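Projects > Bralik Gripper Comparison > Progress Reports

Progress report to the Winstead fund
Castudton workshop, July 10, 2025

This report covers the second period of the Bralik project. The purpose of the project is to compare two types of hand-held grippers for recording household tasks, and to decide which one we will build in larger number before November.

Recording. We now have 1,817 usable recordings from a target of 3,000. The work goes a little slower than planned in the first report. The main reason is calibration: after each change of finger parts, the marker cubes must be measured again, and this took more time than we had calculated. We wrote a shorter procedure and use it from this month.

Operators work with one gripper in each hand. The marker cube is at the base of the gripper, so that the tracking does not depend on the fingers.

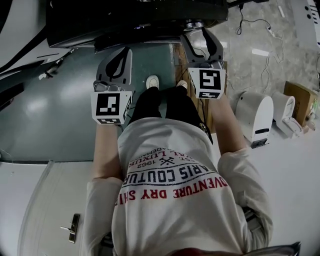 Figure 1. Both hand-held grippers with their marker cubes, view from the head camera.

Tracking. The cubes are found well when the operator stands straight. When the arms cross, or when the operator leans over low objects, one cube can hide the other and the position jumps. We lost 14 recordings for this reason. Marti, our software for the position data, now marks such jumps automatically — before, we had to look for them by hand.

Cameras. We compared the view of the head camera with the view of the camera on the gripper. The head camera gives the better overview of both hands. The gripper camera shows the object more closely, but the body of the tool takes a big part of the picture, and we would like to reduce this in the next version of the housing. 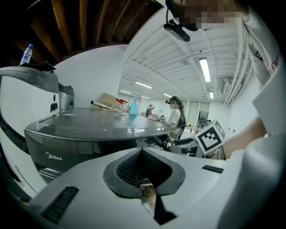

Figure 2. View from the gripper camera. The gripper body fills much of the lower half.

Open points. The handle of the second gripper type is still tiring in long sessions, and two operators asked for a softer grip. We ordered material for this inside the existing budget. We also need a decision from you about the spare cameras — the request was sent with the first report.

Next period. We will finish the recordings with the first gripper type, repeat the tracking test with larger cubes, and send you the comparison table in November.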